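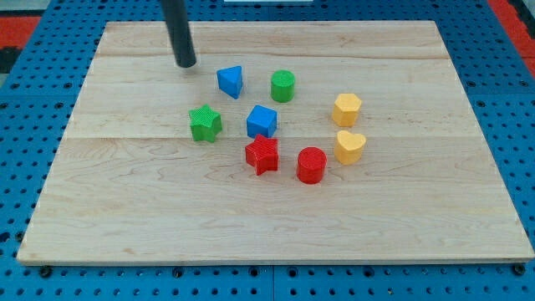

Photo: Ellton Workshop Notes

Coloured blocks on a wooden board: washing, touching up and storing

Small painted blocks live a hard life. They go in the mouth, under the sofa, into the garden and sometimes into soup. In our house we have three sets, one of them older than my children, and over the years I have learned a few ways to keep them in good order. The same advice works for a bare board, if you use one as a play surface or for sorting.

Washing the blocks

First find out what your blocks are made from. Cubes, cylinders, triangles and stars are sold in wood, in foam and in plastic, and they do not like the same treatment.

Plastic blocks can go in a basin of warm water with a little dish soap. Leave them for 25 minutes, then rub with an old toothbrush. Stars need the most time, as dirt sits deep in the corners between the points. Rinse and let them dry on a towel.

Painted wood must never be soaked. Wring out a cloth until it almost does not drip, wipe each face, and dry it straight away with a second cloth. If water goes into the wood at a corner where the paint is chipped, the paint around it will lift, and after this you can only sand.

Foam is the most difficult. Squeeze it gently in soapy water, squeeze it again in clean water and stand it on edge to dry. In January, with the heating on, mine are dry by the next morning. In a damp summer it takes two days. Do not put them back in a closed box before.

Crayon marks come off with a bit of baking soda on a damp finger. Try it on the bottom side first.

Touching up chipped paint

Wait until you have several blocks to repair, so you open the paint only one time. Sand the chip with 200 grit paper, only enough that your nail does not catch on the edge. Wipe off the dust. For colour I use Tremen water-based paint, which the shop on our street keeps in small jars. Check on the label of any paint that it is suitable for toys.

Matching is the trick here. A blue block has been in the sun and in many hands, and the new blue will look too strong beside it. I add a very small drop of white, and I paint the whole face from edge to edge. A patch in the middle of a face always shows, but a full face that is slightly different from its neighbour looks normal.

Let the first coat dry well before you turn the block. I forgot this once and I had a green cylinder with newspaper on it for a year.

Looking after the board

A pale board shows everything: pencil, tea, the ring from a cup. Wipe it after use with a damp cloth, along the grain, and do both sides even if only one is dirty. Wood that gets wet on one side only can start to cup.

If the board is unfinished, give it a thin coat of oil or wax now and then, and rub off the extra after ten minutes. Oil-soaked rags should be laid flat outside to dry before you throw them out, as they can heat up by themselves when they are in a ball.

When the board slides around on the table, put a piece of rubber shelf liner under it. Cut it a little smaller than the board so it does not collect crumbs at the edge.

Storing

A deep bin is not good for painted pieces, they knock the corners off each other. I keep ours in Patwary trays, the shallow kind with a lid. A tray holds up to two layers with a tea towel between them. You can sort by colour or by shape. Small children manage colour better, and it makes the tidying faster too.

Store the board standing, on its long edge, away from the radiator. If you must lean it, change the side every few weeks.

Filed under: Toys, Wood care, Storage
Next tip: Getting wax out of a tablecloth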